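Bunting: a bedroom laundry and linen set

README, second revision, July

What this is

Bunting is a set of short clips of people dealing with cloth at home: folding it, spreading it, smoothing it, stacking it, and in plenty of cases giving up and moving it somewhere else. It holds 574 clips from 24 homes. Each clip comes with one line of notes and a small group of labels. The first revision went out under the title "Household Folding", and I have dropped that title. A good deal of what is in here is not folding by any strict reading, and people who downloaded it expecting tidy shirt squares wrote to tell me so.

I am Mirjam Rüegg and I keep the set. I did not plan the original collection. I inherited the clips and the notes, reread all of the notes, and changed many of them. Where I say below that a label is weak, take me at my word and check it before you build anything on it.

What's in the folder

clips/ the clips, one file each
notes.csv one line per clip, free text
labels.csv item, surface, action, end state
homes.csv one line per home, with room type only
stills/ single frames for browsing
CHANGES what moved between revisions

The labels

item: shirt, pants, towel, sheet, pillowcase, sock, underwear, other, unclear. "Unclear" was added in this revision. The old set had no such choice, so every dark bundle became a shirt or a pair of pants on somebody's hunch. A piece of black clothing folded twice over shows very little of its shape. I moved a lot of these to "unclear" and will move more.

surface: bed, table, couch, floor, ironing board, raised other. I have doubts about this one. A bed with a sheet pulled over it and a table with a cloth on it look much the same from close up, and the first round of labelers seems to have picked "bed" whenever the cloth was large. Use "raised other" if you merge classes. Do not treat "bed" as a fact about the home.

action: fold, unfold, spread, smooth, stack, carry, sort. One per clip, the longest one. Clips with two actions of equal length got whichever came first, a rule I would not have picked.

end state: folded, partly folded, flat, heap, out of view. This is judged from the last second of the clip. It says nothing about whether the person was pleased with the result.

There was once a fifth column, "neatness", scored by hand. I took it out. Two people scoring the same towel disagreed so often that the number meant nothing, and I have yet to see a neatness score for laundry that I would trust. Please don't ask me for the old file.

Stills

The stills folder is for flipping through. A still won't tell you which action a clip has, and a folded item in one could be about to be picked up, just set down, or left alone for the whole clip. The notes have the rest, where the notes are any good.

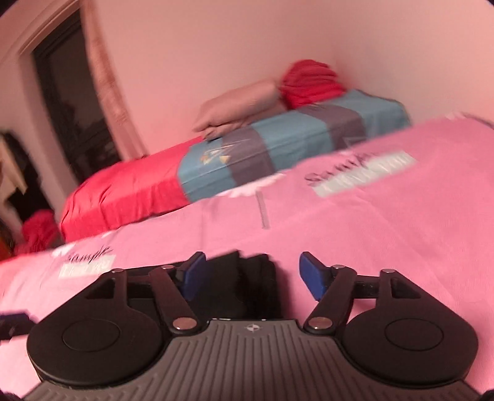
Black folded item on a pink sheet, raised surface. Item: unclear. Surface: raised other.

Large sheets are handy for anyone working on outlines, and dark items on them are the easiest part of the set. I would be wary of results that lean on these. Gray on gray is where things fall apart, and the homes with patterned duvet covers are worse again.

Blur

Plenty of stills have soft backgrounds. I kept them. Throwing out every blurred still would leave a cleaner folder and a false idea of what a bedroom looks like while someone is busy in it. If you need sharp edges throughout, filter for them yourself and say so when you publish.

Tilted rooms are also common. They have not been straightened.

Claims I can't back up

The old README said the set was "representative of everyday laundry". It covers 24 homes, and I don't know how they were chosen. It has hardly any wet laundry, no fitted sheets that I would call folded, and far more towels than any household I know of. Call it a set of cloth clips from 24 homes.

It also said the folding methods were "natural". Some may be. Several people fold the same item three or four times in a row, and in my house at least that does not happen.

Numbers

The first revision was advertised as having 1,000 clips. That count included duplicates under different names and clips with no cloth in them at all. The count of 574 is what was left after I took those out. If you have published something using the larger figure, I would rerun it.

Splits

There is one split, by home: 2 homes are held out and the rest are for everything else. Two is too few. I know. The homes differ so much in light and in how much stuff is lying around that a score on the held-out pair tells you mostly about that pair. Rotate them if you have the time.

Known problems

Pillowcases and small towels are mixed up in places.
"Smooth" and "spread" overlap, and I can't find the line between them either.
Socks are labeled one at a time in some homes and by the pair in others.
A few notes describe the clip before or after the one they are attached to. Fixed where found.

Fixes

Send corrections with the clip name and the label you think is right. One line is plenty. If your fix depends on knowing what a garment is from its color alone, I will probably leave it at "unclear".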